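Toy Baskets, Round Two

Sunday, June 7, 2020

Well, I finally gave up on the big toy bin. It held up to 90 animals and you could never find the one you wanted without tipping the whole lot on the floor. So I'm switching to small baskets, one per kind of animal, and I thought I'd put up a few pictures as I go. Reptiles first!

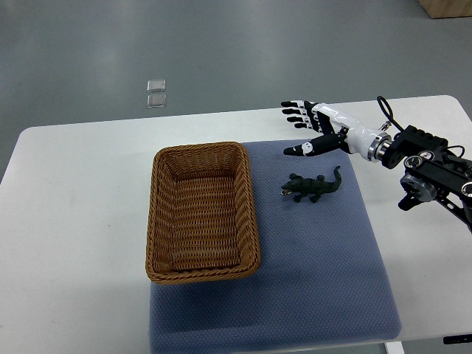

Should the baskets have lids? Leave them off for little kids — an open basket gets used, and a lid mostly gets lost under the couch.

My friend Perrine Rolland went with canvas cubes for hers, and they look great on the shelf, but they sag after a month or two and then you're stuffing cardboard in the bottom. I wanted something that stands up by itself. Woven won me over in the end, and I love that warm tan-brown with the thick braided rim (much nicer to leave out in a room than bright plastic). The green crocodile gets to be the first resident, mostly because I've stepped on it more than any other animal we own. 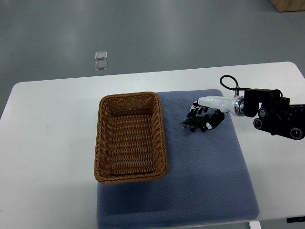
I'm planning on six baskets in all. Farm animals will probably need two, dinosaurs definitely will, and the sea creatures can share with whatever is left over. Valentin Cordier wrote to ask about labels, and I think I'll tie on paper tags with a drawing of the animal, so the kids who can't read yet can put things away too. 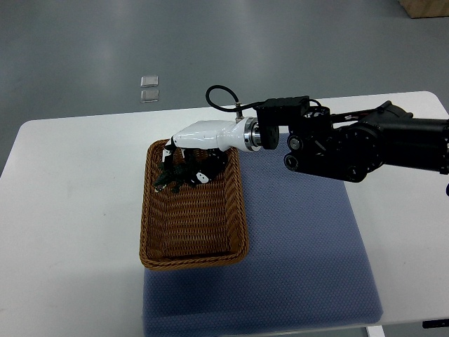

The tags should be done by July, and I'll add more pictures then. If you've got a good way to draw a walrus that doesn't look like a potato, please tell me!

8 comments | Share this gallery

Contact | © 2020 Skurkholm | Back to top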